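Donderano Drawer-Front Label Holders, Screw-On, Box of 24

Item 979
Sold by the box. No single pieces.

We have carried label holders for a long time and we have sent a good many of them back. Most of what is sold under this name is stamped so thin that it bends when you slide the card in, and the finish comes off on your thumb inside a year. So when the Donderano rep left a box on the counter one Tuesday and told us these were "heirloom grade," we put them in the back and forgot about them until June.

They are better than that phrase made us expect. They are still a bent piece of steel with two holes in it.

What you get

24 holders, 48 screws, and a sheet of card inserts. The maker's leaflet calls the inserts "archival." We have found no standard named anywhere on the leaflet or the box, and until somebody shows us one we are calling them card. They are cream colored and take pencil and ballpoint well. Felt pens bleed. If you want something that will hold up for decades, buy proper card stock and cut your own. The opening takes the same size insert as our old Bemness holders, so if you have leftover Bemness cards, use them up.

There are no clear covers in the box. The picture on the lid shows clear covers. We asked Donderano about it and were told the covers are "available," which we took to mean extra. We don't stock them. A strip cut from a report cover does the job.

Finish

Two choices, dull nickel and dark bronze. The nickel is fine. The bronze is a coating over the same steel, and it scratches if your screwdriver slips, showing a bright line you will see from across the room. Touch-up with a brown marker hides it from anyone who isn't looking. We sell about three boxes of nickel to one of bronze and would be happy to see the bronze dropped.

The leaflet also says "tarnish-proof." We left one of each on the windowsill over the shop sink for a winter. The nickel went a little cloudy and wiped clean. The bronze picked up two rust freckles where the holes are punched. Call it tarnish-slow, and keep both kinds away from damp basements.

Fitting

Mark the holes with an awl. Don't trust the paper template in the box, because on two of the boxes we opened it was printed slightly small and the holes came out too close together. Hold a real holder against the drawer and mark through it.

The screws supplied are soft. In pine or poplar they go in without trouble. In oak or maple, drill a pilot hole and rub a bit of candle wax on the thread, or you will twist the heads off. Better still, throw them out and use decent ones of the same size. Ours are on the next page and cost very little.

On drawer fronts under half an inch thick, check the screw length before you start. We have had one customer come back with points sticking through into a drawer of table linen.

These will not go on metal cabinets unless you drill and bolt them. The leaflet suggests adhesive pads. We tried the pads. They held through the fall and let go when the heat came on.

How much will it hold

We are asked this, oddly often, because the version with the finger pull is sold right beside it. The plain holder is not a handle. The finger-pull version (item not stocked at present) is rated by the maker for drawers of up to 40 pounds. We don't know how they got that figure and wouldn't hang a full drawer of nails on it for long. For a card drawer or a spice drawer it would probably be all right.

Compared with the others

Sturkusum makes a cast holder that is heavier, better looking and nearly twice the price. The corners are crisp and the screws are good. If you are doing six drawers on a piece of furniture you care about, buy those and don't think about it any more.

The Hứa holder is cheaper than this one and comes in a bag of 100. We carried it for one season. A fair number in each bag had the slot pinched shut at one end and had to be opened with a butter knife. If you are labeling a whole stockroom and have an afternoon to spare, it may still be the sensible buy, but you will have to get it elsewhere.

The Donderano sits between the two. It is straight, the slots are open, and the holes line up from one piece to the next. For workshop drawers, seed cabinets, school storage and the like, we think it is worth the money. We would not pay more for it than we are asking now.

Ordering

State nickel or bronze. Orders that don't say will be filled in nickel. Unopened boxes can come back for a refund. Opened boxes can come back only if something is wrong with the holders themselves, and a template that prints small doesn't count, as you have now been warned.

Matching hooks and corner plates from the same maker are on page 41. We like the hooks. The corner plates we are less sure of.
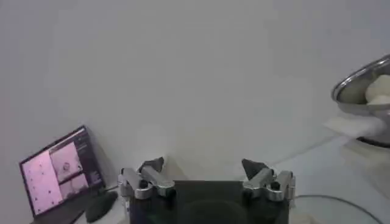 Page 40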